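Section 6: Setting Up Your Snack Box

This is my favorite part of the whole care package guide, and you don't need a new box to do it! A plain brown carton with low sides works beautifully.

1. Pick a box that's a little shorter than your tallest packet. You want the tops poking up so the names are easy to read.

2. Fold the front flap down, or cut it off if it keeps springing back. Leave the back wall tall. It gives the packets something to lean on, and a small tear along the top won't hurt a thing.

3. Set the box on a flat surface you can reach from all sides. A bed is great for this (I do all of mine there), but smooth the sheet first or the box will tip.

Note: Put your heaviest packet in before anything else and slide it into a back corner.

4. Stand the rest up one by one, leaning each on its neighbor. Rice cakes and other puffed snacks go in last, with nothing on top of them.

5. Turn the fronts toward you. Mixing the colors makes the box so much more cheerful when the lid comes off!

Caution: Don't squeeze a packet by its middle to make it fit. Hold it by the sealed edge and ease it down. Crumbs are sad.

6. Check the dates before you close up. Pranab Rathnayake in Ginville sends boxes every September, and he writes the earliest date on a slip of paper tucked down the side. I've copied him ever since.

Note: If the packets slump, the box is too wide. Roll up a dish towel and wedge it along one side.

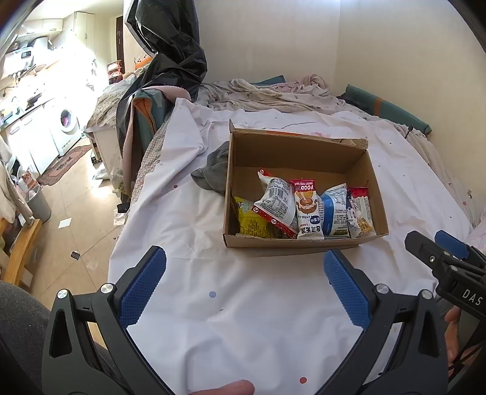 Once everything stands up without help, give the box a gentle shake. A little rustling is fine. If something slides, go back to step 4 and move the packets closer together, then carry on to Section 7 for taping and labels.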